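Guitar Teacher Wanted, Part Time (Jazz / Improv), Stadberg Studio

Posted in: Jobs & Auditions > Teaching > Strings
April, by Grethe Ingvarsson

Quick one, we need this filled before the summer term. Etavel Music School is looking for a guitar teacher for the Stadberg studio, two afternoons a week to start. Probably three by fall if the waiting list holds up. Jozef Verbruggen has had the jazz guitar students for years and is cutting back to just the ensemble, so you would be taking over his private roster plus the beginner improv group.

The roster is 31 students right now. Mixed bag. Youngest is in middle school, oldest is retired and wants to play Freddie Green style rhythm and nothing else, fine by us. Most come every other week so it isn't as heavy as it sounds. Lessons are 30 or 45 minutes, back to back with a break at 5:30 pm.

What we want:

- Solid jazz guitar. Comping, chord melody, single line, and you can explain voice leading to a teenager who has never heard the term
- Reads standard notation, not only tab
- Some teaching experience, doesn't have to be in a school. Private students count
- Comfortable playing in front of the students. Jozef plays in every lesson and they expect it
- A second style is a plus (classical, bossa, blues, country, whatever)

Degree not required. If you have one, say so, it does bump the pay a little.

Pay is $46 an hour for private lessons, $48 for the group. Paid prep for the group only, sorry, we asked. Students who cancel same day, you still get paid. You are on payroll, not a contractor.
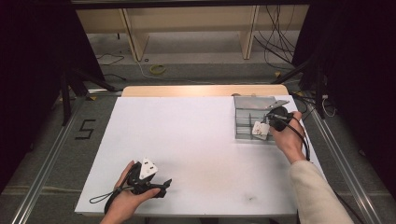 The group runs 75 minutes and goes through a set of tunes each term. Last term was blues heads and a couple of easy modal things. You can change all of it. The only thing that stays is the end of term concert, where everybody takes at least one chorus even if it is four notes. Iman Abou Zeid runs the rhythm section class down the hall and lends us bass and drums for the last few weeks, so the kids aren't playing to a backing track.

Amps are here (two small combos in each guitar room, one bigger one in the hall). Bring your own guitar. There is a loaner archtop with a Cinitz pickup in it that buzzes above the 12th fret, being looked at. Parking behind the building, free after 4 pm, before that feed the meter.

We use the Somogyi book for the first year students and then you are on your own. Jozef has a binder of his own chord studies, handwritten, and he says the new person can copy anything in it. Also happy to sit in on your first few lessons or stay out of the way completely, your call.

How to apply: send a short note about how you teach and who you learned from, plus two recordings. One solo, one with other people. Phone recordings OK. No need for a fancy resume, one page is plenty. Put GUITAR STADBERG in the subject line or it goes in teh general pile. Send to the school office, attention Cormac Ó Flaithearta.

If we like the recordings you come in, teach a 20 minute trial lesson to one of the current students, and play a tune or two with Iman and Jozef. Standards, you pick, bring charts in concert key. Trial lessons are paid at the normal rate. We'll try to get back to everyone with in a couple weeks, if you hear nothing after that please nudge Cormac.

Subs: if you can't commit to the terms but could cover now and then, write anyway and say "sub list." Especially evenings. We were stuck twice this winter.

Start date is flexible but sometime before the summer term, so there is at least one week of overlap with Jozef.

Recent in Jobs & Auditions
- Upright bass needed for student big band, paid rehearsals
- Abílio Peixoto seven-string workshop: a few places left
- Accompanist, voice department, evenings
- Etavel front desk, Stadberg, part time
- Drum teacher sub list, all locations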